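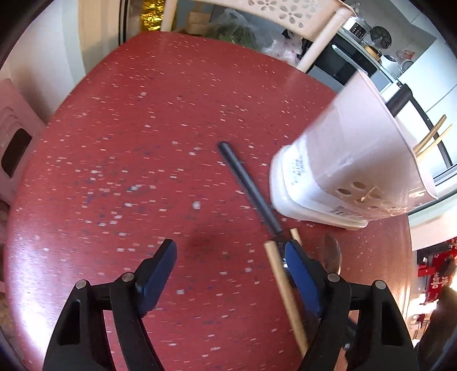
Restoring the edge on a kitchen knife

Kitchen knives lose their edge in two ways. The edge may fold over, in which case a steel will straighten it, or it may wear round, in which case metal has to be removed on a stone. Test on a sheet of paper first. A knife that snags in one spot has a folded edge there.

1. Soak a 300 grit stone until no more bubbles rise. Finer stones need only a splash of water.

2. Set the stone on a damp cloth, short end towards you.

3. Hold the blade at a constant angle and draw it from heel to tip with light pressure. Continue until a burr can be felt along the whole of the opposite side.

4. Turn the knife over and repeat.

5. Change to a 2000 grit stone. Use half the pressure and alternate sides with each stroke.

6. Wash and dry the blade before use.

Serrated blades cannot be sharpened by this method. For those, see the Tenley page on tapered files.

Stones wear hollow in the middle. Flatten them on a coarse plate every 40 strokes or so if the stone is soft.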